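Zornley Releases Podeso 4 Grasp Planner for Two-Handed Robots

Last updated: December

Zornley has released Podeso 4, a planning package that computes contact points for both hands in a single pass. Earlier versions planned each arm separately and merged the results.

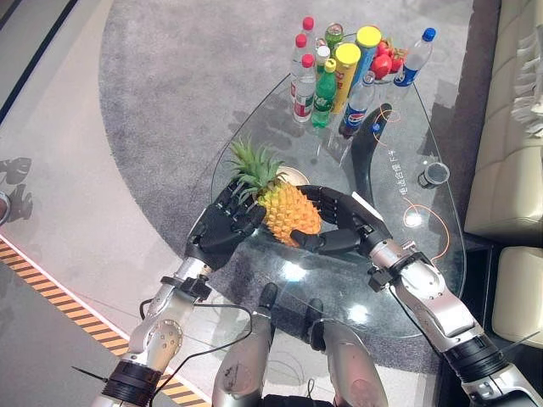
Release Notes, Issue 49, p. 3

Irregular objects such as a pineapple are handled as one load shared by two multi-fingered hands. The planner was tested on 415 household objects — glass tabletops included as support surfaces.

"Timing between the wrists was the hard part," said Karine Marchand, lead engineer. Podeso 4 is available to current license holders.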